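Jutinbridge Sorting Table Set: README

Version of June 25, 2022

Contents

1. What is in the set
2. The table and what is on it
3. Labels
4. The table seen from below
5. Known problems
6. Folder layout and use

1. What is in the set

The Jutinbridge set covers the sorting and packing of small items at a shared worktable. It has 196 clips, grouped into 39 sessions. Each session comes with a text file that lists the items on the table at the start, the containers used, and where each item ended up. There is no sound.

Items come from an ordinary office: papers, cables, small electronics, packing material, and cartons of various sizes. The items were not bought for the set and were not cleaned up or matched for color.

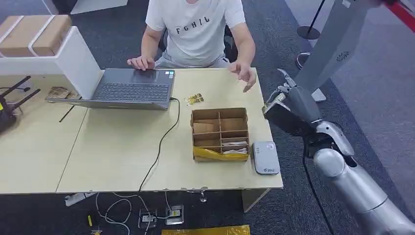
Containers are the main thing to understand before using the labels. A container is anything that can hold an item and stay where it is put, so cartons, trays, and shelf boxes all count. A carton split up by cardboard partitions, like the open one in the middle of the table with white folded papers in its lower right compartments, is one container with several slots. Slots are numbered from the far left corner as seen by the seated person, going across and then toward that person. Papers stacked in the same slot get the same slot number and a separate stack order, with 1 at the bottom. A closed carton with bands around it, such as the brown one on the white shelf unit, is labeled as a single item and has no slots.

2. The table and what is on it

The tabletop is light beige and made of more than one panel. The seam between panels is used as a reference line in the session files ("left of seam", "right of seam"). Objects that lie across it are marked "on seam".

Personal items are kept in the item list but are not sorting targets. A laptop, for example, has the tag "stay". Cables that are plugged in also have this tag. Loose cables are targets.

Crumpled packing paper is one item per pile, however many sheets are in it. Small packets and wrappers are tagged "flat small" when the labelers could not agree on what they were.

3. Labels

There are 50 item classes and 16 container classes. Both lists are in the file classes.txt. The first pass was done in Hendex and the second in Barrios. Where the two passes disagreed, the second one was kept and the line is marked with a star.

Main fields in each session file:

item_id
class
start_place
end_place
slot (blank if the container has none)
tag

4. The table seen from below

Some clips show the underside of a work surface. They carry a shorter label list: panel, board, leg, plate, clip, cable, hand. Sorting labels are not given for these clips.
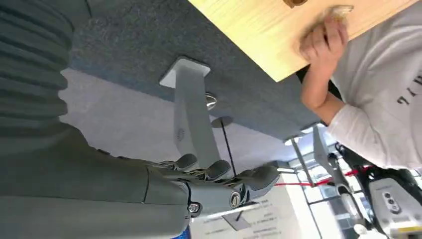 Figure 2. Underside view: felt panel, metal support leg with white mounting plate, and a hand on the edge of the light wooden board.

Parts seen only from below are not matched to parts seen from above. If you need that link, you will have to add it.

5. Known problems

White paper inside cartons is sometimes missed in the first pass. Check the starred lines first.

"Router" and "power bank" are mixed up in places when the object is white and has no antennas. We plan to merge the two under "small device" in the next version.

Hands are often blurred. A blurred hand is still labeled.

6. Folder layout and use

clips/
sessions/
classes.txt
changes.txt

The set may be used for teaching and research. Please cite it as "Jutinbridge Sorting Table Set, Tusero". Corrections to the session files are welcome and should give the session number and the item_id.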